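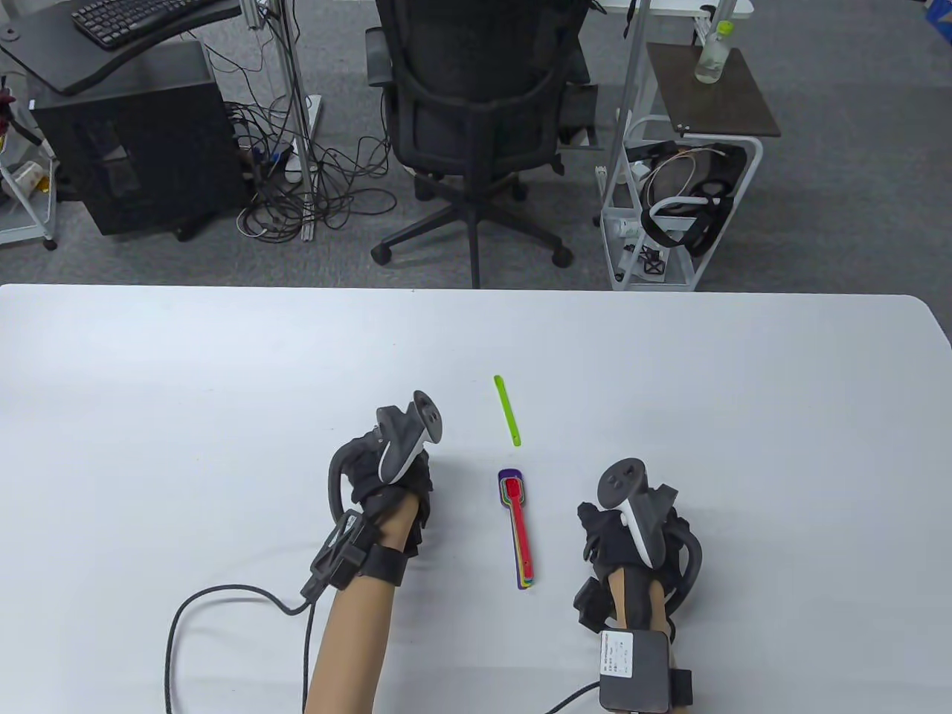

Photo: Iestyn Nicholas / Plavgate bench log

October 1, 2022. Spoons, second go

Right, so the measuring spoons are back on the list. Emrys wanted them dropped after April (thin handles, they slide over each other, the finger tracking loses its mind) but I talked him round, and I'm glad I did, as I think they're the best thing we've got for teaching the model to pull one item off a pile and put it back again. Cups and blocks are easy. A stack of spoons wants a proper pinch, and that's what Luvlow keeps getting wrong.

The task as I wrote it on the sheet: start with both hands resting on the table, pick at the stack, take one piece off, lay it down anywhere clear, carry on till you fancy stopping, then nest the lot again and go back to resting. I've left the order of colours open. Last time we fixed it and the model learnt the order beautifully and learnt very little about spoons.

Target is 200 takes over the whole spoon set, in batches of 20, with a break between batches whether the wearer thinks they need one or not. Silvana gets sore wrists and doesn't say so till teatime. I put the straps one notch looser than in April and the controllers still sat firmly on the backs of the hands, so let's keep it there unless the drift check says otherwise.

Setup notes before I forget them. The left cable wants a nice fat loop out to the side, otherwise it tugs when you reach across, and you can see the tug in the wrist trace as a little hiccup. Label side up on the right forearm box. Do the calibration pose before you put anything on the table, and do it again if you so much as scratch your nose!

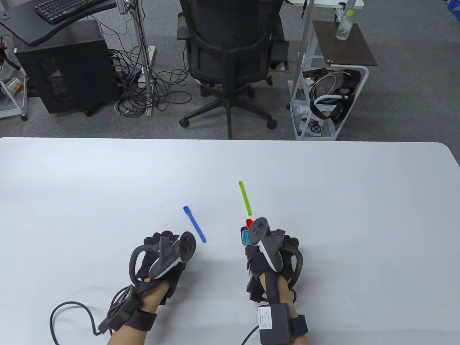 Branwen reckons we ought to be saving the half-finished takes too, the ones where somebody stops with a couple of pieces out and a pile still to do, and she's been going on about it since the Bárány write-up. Her argument is that the robot will spend most of its life in the middle of a job, so it should see plenty of middles. I've come round to it. From now on a stopped take gets the tag "partial" and stays in. A take where the tracking drops out gets "bad" and goes in the other folder, and please don't mix them up, I spent a whole evening sorting those out once and I'm not doing it again.

Colours, while I'm at it. The green and the blue show up a treat on the white top. I'm less sure about yellow under the ceiling lights, it may wash out once the files are squashed down for training. Must compare a few stills at the small size before we do the rest.

On to the resting pose. We've been sloppy with it. Some of us curl the fingers, some of us leave a thumb on the stack, and the software that chops up the takes looks for stillness, so a fidgety thumb gives you a start point in a daft place. Flat palms, fingers spread and pointing away from you, hold for 2 seconds, go. Same again at the end. I tried it with the stack left between the hands and it felt perfectly natural, so there's no call to push it further off.

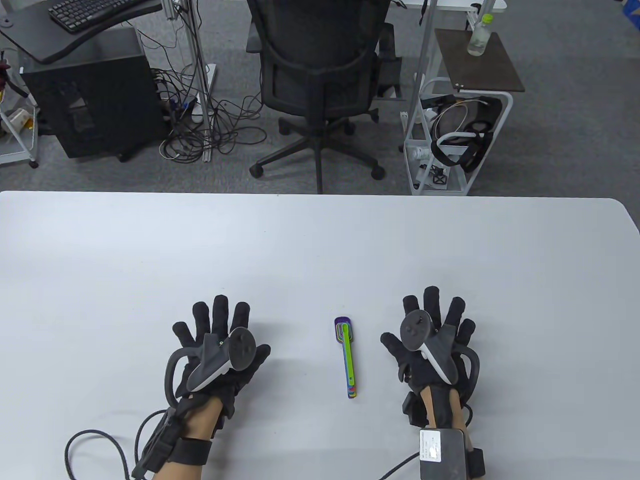 Wyn wants to know whether spreading the fingers like that isn't going to teach the robot to spread its own before every grasp. Fair question, and I had to go away and think. The chopping step trims the held bit off both ends, so the model shouldn't see much of it, but "shouldn't" is doing a lot of work there. I'll train one small run with the trimming on and one with it off and look at what the fingers do in the first moments. If they splay like a startled cat, Wyn gets a cake.

Then the close views. I hadn't looked at many of these from the last lot and I wish I had – the head view tells you where the hand is going, but the low one gives you the height of each fingertip over the table, and for thin flat things that's the whole game. Down side is that a black glove near the lens goes to a big soft smudge, and the shadow gets large and dark right where you'd like to see the contact. Tried asking the Conavus tool to find the fingertips and it quite happily marked the shadow of one. Hmm.
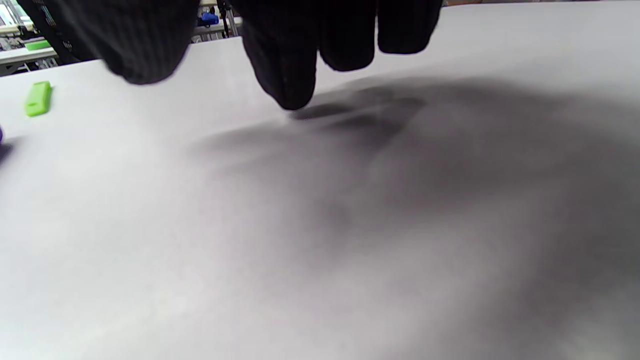

According to Silvana we should leave the shadows alone and stop fussing, as the kitchens this is meant for will have worse lighting than ours, and a model that's only ever seen tidy light will fall over the first time somebody stands by the window. Iestyn would still like a second lamp. We've settled on 2 batches with the lamp and the rest without, logged separately, so we can argue about it with something to point at.

To do:
Look at yellow at training size.
Add "partial" to the tag list (Branwen).
Spare gloves, the knit ones pick up white fluff and I'd like to know if the fingertip finder minds.
Re-run the fingertip finder on the low view with the threshold up a bit.
Ask Emrys where he's put the April calibration file, it isn't where the sheet says it is.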